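Introducing a Robot Arm at a Staffed Workstation: A Guide for Supervisors
Nimari Workplace Practice Office
Issued 2023-04-01

These instructions apply to any team at Nimari that is to share a table or bench with a robot arm. They cover the period from the first notice to staff through the review in June. Supervisors should read all of the steps before the arm is switched on.

Step 1. Write down the present work. Ask each employee to list the handling tasks done at the station during a normal shift, including the small ones such as moving a mug or putting a ball back in its can. Tasks that are missing from the list tend to fall to whoever is standing nearest once the arm is in use.
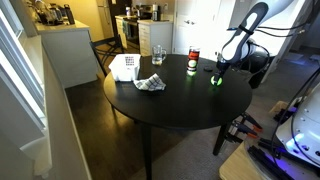

Step 2. Decide who keeps which task. Begin with one object and one movement. Folding, sorting and anything involving glass stay with staff until the team has agreed otherwise in writing. At the Thibodeau site, the first list had 8 tasks on it and only one was handed over in the opening month.

Step 3. Hold a briefing before the first run. Employees must be told what will change in their hours, their duties and their pay grade – including when the answer is that nothing will change. Allow time for questions and keep a record of them.

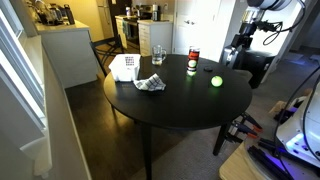
Sachiko Aoki wrote after the Thibodeau briefing that her shift had expected to talk about speed and instead spent most of the meeting on who would be blamed for a dropped item. Her note led to the rule now in force: an item dropped by the arm is logged against the station and never against the employee on duty.

Step 4. Name a station lead for each shift. The lead checks the clamps and the cables, confirms that the stop control can be reached, and may halt work at any time without asking permission. Lead duty is limited to five shifts in a row. Time spent on it counts as working time and is entered under the Estent code.

Step 5. Keep manual skills in use. Each employee should continue to do the transferred task by hand at least once a week.
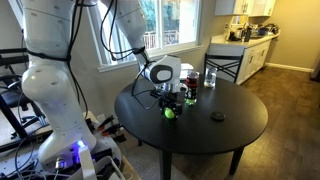

Grundadetti Guides, Issue 8, page 5

Step 6. Review after 500 runs. The supervisor and the station leads compare the task list from Step 1 with the work as it is now done. Tasks that have appeared since, such as resetting the table between runs, are added to job descriptions. A second review follows at 600 runs if any duty has changed hands.

Completed forms go to the site office by the end of June.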